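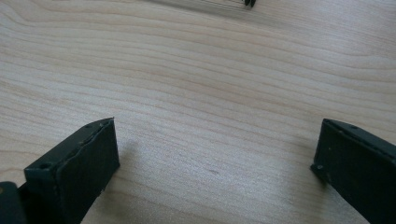
Can a machine wipe down a table and put the cups away yet?

On a good day, with a table it has seen before and cups of a kind it knows, it can do most of the job. It is slow, it needs a person within reach, and it will sometimes put a cup down where there is no shelf.

The answer comes from the engineer who runs the chores work at Castberg, a small firm that has spent the past few years trying to get arms and grippers to do the dull jobs in homes and shops. She agreed to talk on condition that we left her name out. "I have to go on working with the people who sell these things," she said. We met at the Endport workshop in November, at four in the afternoon, when most of the staff were still at their benches.

I asked her to start with what works.

"Picking up one thing from a flat surface," she said. "If the thing is solid and not shiny, and there is a bit of room on either side of it, then that part is in decent shape. Five years ago I would have been pleased to see it. Now I get cross when it fails."

She keeps her own tally. In the last long run, the arm was asked to move a single object from a table to a tray 1,000 times, and it managed almost 30 attempts in a row before the first mistake. After that the mistakes came in clumps. A mug handle would be turned the wrong way, the fingers would close on it badly, and the same thing would happen on the next try and the one after.

"A person would turn the mug," she said. "The arm has the same go again."

Cloth is harder. Castberg had hoped to have towel folding ready for a customer, a laundry business, and has put it off twice. The trouble is partly finding the corner of a towel in a heap, and partly knowing what to do with it once it is found. "You pull on it and the whole heap comes. My mother folds a towel while she is on the phone. We have a folder on the server with 1,110 attempts at the same towel and I wouldn't show most of them to anyone."

She was more hopeful about shops. Castberg has been working with Endar, a software product it licenses to plan the order in which shelves are filled, and a trial has been going on after closing time at a grocer's called Võ. The arm there does one thing, which is to take boxed goods out of a crate and stand them on a shelf with the label facing out.

"Boxes are kind to us," she said. "They have flat sides. They stay the shape they were when you picked them up. The shop also lets us choose the shelf, and that's a bigger help than any clever software."

How fast is it? She took a while to answer. A person on the same shelf is finished well before the arm is halfway along. The shop has put up with this as the arm can be left going while the staff cash up and mop. It can't be left entirely, though. Someone has to come over when a crate is packed too tightly for the fingers to get down the side, and she admitted that on one bad night this meant somebody came over so often that they gave up and filled the shelf by hand.

I asked why the demonstrations that people watch online look so much better than that.

"They pick the take they like. We do it as well. If you have a visitor coming you set out the things that went well last week, on the same table, under the same light. I don't think it's dishonest, exactly, but I wish everyone would say how many goes it took."

The fingers themselves are a subject she could talk about for a long time. Castberg uses plain ones, two flat faces that close towards each other. The firm has tried a hand with more joints and went back.

"Every joint is something to break and something to teach," she said. "Two flat fingers can pick up a surprising amount of what's in a kitchen. What they can't do is shift a thing about once they've got it. You can roll a pen round in your hand without looking. We have to put the pen down and pick it up again -- and if it rolls off while we're doing that, we've lost the pen."

What they lack most, in her view, is touch. The arm does well enough at finding things by sight. It is poor at knowing it has hold of them, or how hard. Eggs are still done with rubber ones in the workshop. Wet glasses are not done at all.

She doesn't own a robot at home apart from a floor cleaner, which she says spends a lot of its time under the sofa. Would she buy one of Castberg's arms if it were for sale?

"For my kitchen, no. I'd spend the evening clearing up so that it could clear up. For a stockroom, I'd think about it, if the price came down and the boxes were all the same."

I pressed her for a date when a household machine might be worth having. She would only go as far as saying that a machine doing 3 jobs properly would be enough for her, and named them: emptying the dishwasher, picking things up off the floor, and wiping the table. She thought the wiping would come first and the dishwasher last, on account of the cutlery.

"Forks," she said. "They lie on top of each other and they shine. Ask me again when it can do forks."

The trial at Võ carries on through the winter. Castberg plans to add tins next, starting with the large ones, and to leave the bottom shelf to the staff for now.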